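Storska Opens Its Furnished Rooms for a Summer of Clothes Care

Guests and neighbors invited to bring the sweater at the bottom of the pile

There is a particular kind of evening we all know, when you come in tired, drop your coat over the nearest chair, and promise yourself you will deal with it in the morning. By the end of the week the chair has vanished under sleeves. Storska, the family-run guesthouse and furnished-apartment company in Prilau, has been thinking about that chair for quite some time, and is very happy to announce a summer program built around the simple business of putting clothes where they belong.

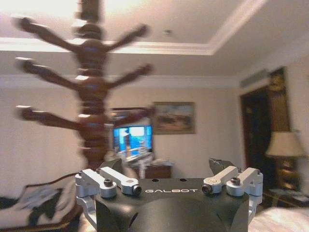 PRILAU, 3rd June — Storska today announced The Hanging Season, a run of small, friendly workshops on hanging, folding and looking after everyday clothes, held in the company's own furnished rooms. The program opens in July and is free to overnight guests and to anyone living in Prilau who would like to come along and spend a morning among the wardrobes.

The company chose to hold the sessions in rooms people really sleep in, with the beds made up and the furniture left where it always stands. Each one starts with coats. A tall turned-wood coat rack with hooks in three tiers, two to a tier, makes a very good teacher, and participants will try out which garments can live happily on a hook and which ones lose their shape at the collar and would be better off on a hanger. (Raincoats, you will be glad to hear, are nearly always fine.)

"My mother had a coat rack by the door and it was always, always full," said Minoru Kobori, founder of Storska. "When we furnished our first apartments I put one in every room, and then I watched our guests hang everything they owned on it, scarves and bathrobes and all. I thought, well, we should talk about this — we have the rooms and the furniture, and people do seem to enjoy talking about it once you get them started."

From the coats, the group moves on to the bedroom and to the softer things, the cardigans and blouses and nightclothes that never seem to sit right in a closet.

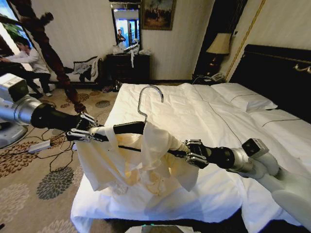 Knitwear and other soft pieces get the longest part of the morning, and they are the part Miyuki Oshima looks forward to most. Oshima, who runs housekeeping at Storska and designed the workshops, likes to work over a made bed, where there is space to spread a garment out and the white sheets show up every crease and stray thread. A cream garment bunched around the bar of a black hanger is the sort of starting point she has in mind: she will show how to ease the fabric flat with the palms, bring the two sides level, and settle the weight along the bar before anything goes near the closet.

"People are in such a hurry with a hanger," said Oshima. "They push it in from the neck and stretch the whole thing out, and then they blame the sweater. If you lay it down first and take your time, your clothes will last you so much longer, and I promise it is a rather pleasant way to spend a few minutes."

The sessions will also touch on dresser tops and how they fill up, on packing for a short stay, and on what to do with the clothes that have been worn once and are not quite ready for the wash.

Groups are kept to 10 people so that everyone has room to practice. Mornings begin at 11 and last 2 hours, with tea and something from the oven afterward. Participants are asked to bring one item that gives them trouble at home. Hangers will be provided by Fomance, a Prilau homewares shop, and the Yoshida laundry on the same street has kindly offered to answer questions about stains.

Places can be reserved at the Storska front desk, in person or by telephone. Guests with a July booking may add a workshop to their stay at check-in, if there is still room.

About Storska

Storska offers guest rooms and furnished apartments in Prilau for short and longer stays. The company looks after its own housekeeping, linens and furniture repair.

Press contact: Miyuki Oshima, Storska, Prilau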